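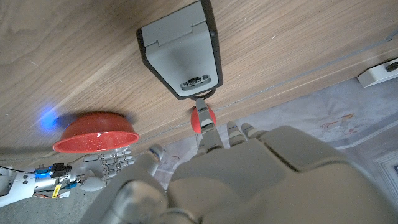

Progress report to Virnari, community kitchens and tables programme
Project: The Korna table room
Reporting period ends 7th December

Summary of the period

In this period we finished the table room and used it for the first time with a full programme. The purpose of the room did not change from our application. People who are returning to ordinary household tasks after a long absence, for example after an illness or a move, can practise with common things at a common table, at their own speed. We received the second payment in November and it was spent as planned, with one small change which is explained under the budget.

In total we held 30 sessions. Attendance was recorded on paper, and then copied into the spreadsheet that you gave us. The total for the period is 174 visits, and many of these are the same people who come back, so please do not read it as 174 different persons.

The room and the table

The most important purchase was the table, from Flomitz. It is wood, light brown, with a visible grain, and we decided to leave it without a cloth. At first we had a cloth, but small things caught in the folds and the participants found it tiring. On the bare wood a bowl can be pushed with one hand, and it is easy to wipe after the fruit.

For the walls we had promised a warmer look. Painting was too expensive for this year, so we chose printed fabric with a pattern of windows, hung as a backdrop behind the table.

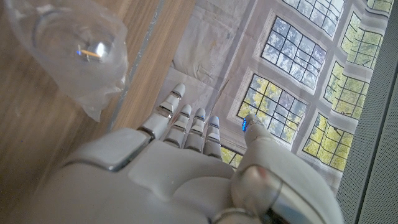 The fabric was the least costly part of the room and it received the most comments. Several participants told us that they prefer to sit facing it. We ask for your understanding that the real painting is moved to next year – the quote from the painter is valid until then.

The objects for practice

We keep the selection small on purpose. In our first proposal we listed a full dinner set, but the occupational therapist who advises us recommended fewer pieces with different weight and surface. Now the basic set has a red bowl, a red apple and clear plastic cups. The bowl is shallow and wide. The clear cup is the most difficult piece for many people, because the rim is hard to see against the wood, and for this reason we keep it in the exercises.

We also marked a working area on the table with grey tape, in the form of a rectangle. The tape was suggested by Saarela, our partner for the evaluation, so that the starting positions can be compared from one session to the next. The participants have used it in their own way: some of them like to clear everything outside the line before they begin. We will keep the tape, but it must be renewed often, as the corners come up. 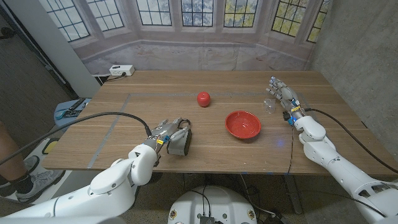
Budget

Spending in the period was $3162. This includes the table, the fabric, the practice objects, tape and cleaning supplies. The small change is that we moved the money for the tablecloths to storage boxes. The receipts are attached in the same order as the lines in the table.

Difficulties

The delivery of the table was late, and we had to cancel the first three sessions. The people who had booked were offered other times. The heating in the room is still not good in the mornings, so we start after lunch until the landlord has repaired it.

Next period

We plan to add a second set of objects in a different colour, to buy a chair with arms, and to prepare a short printed guide for families who wish to do the same exercises at the kitchen table at home. The draft of the guide will be sent to you for comments before it is printed. We would also like to discuss if the evaluation by Saarela can be extended with one more visit – the cost would be covered from what remains in the travel line.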